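We use cookies to give you the best experience on our site. By continuing to browse, you agree to our use of cookies. Accept | Manage settings

The siren over the Olach firehouse went off at noon, and for a girl of nine it meant lunch was going to be late. "We all had to go down cellar and sit on the potato bins," she remembers, laughing, pouring me a second cup of coffee I hadn't quite asked for. "My mother brought her ironing!"

She is 84 now, and in the late fifties she joined the Ground Observer post at Lelness as one of its youngest plane spotters. The post was a plywood hut on top of the feed store, with a telephone, a stove that smoked and a pair of binoculars that everybody fought over. Shifts ran four hours, and she liked the one that started at 4 in the morning, when the bakery across the road was just lighting its ovens (the baker sent up rolls, if you waved).

"You'd hear it before you saw it," she says. "Then you picked up the phone and said your piece, how many engines, how high, which way it was going. I practiced it in the bathtub."

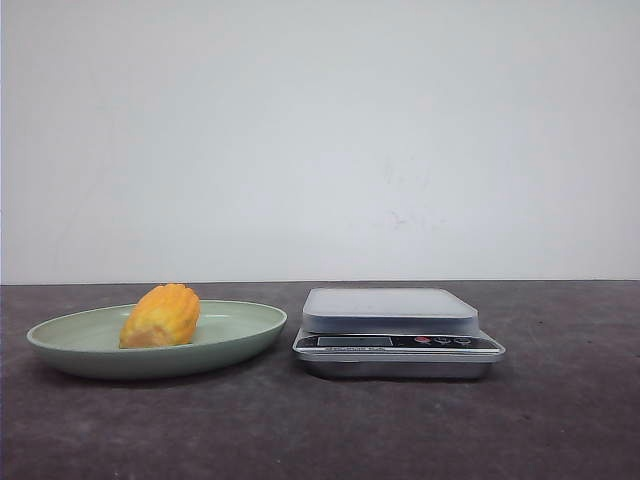 The logbook from those years went to the historical society in Hinojosa, and she has been over to read it more than once. It holds 1502 entries, and almost all of them are crop dusters, mail planes and the doctor from Hirkummont, who flew himself to his house calls and never once, she says, took the same route home.

I asked if she had been frightened. She thought about it for a good while, turning her cup around on its saucer.

"At night, some. My father dug a shelter out back and we kept canned peaches in it, and I used to lie there wondering who'd get the top bunk. But up on the roof I felt fine. I had a job to do, you see."

The post closed when she was in high school. One September she and her brother carried the stove down the back stairs and sold it to a man with a fishing camp, and the hut came down the next spring. She kept the armband, and she still looks up.

Enjoying our local history stories? Sign up for our free newsletter and get the next one in your inbox. Enter your email address. Subscribe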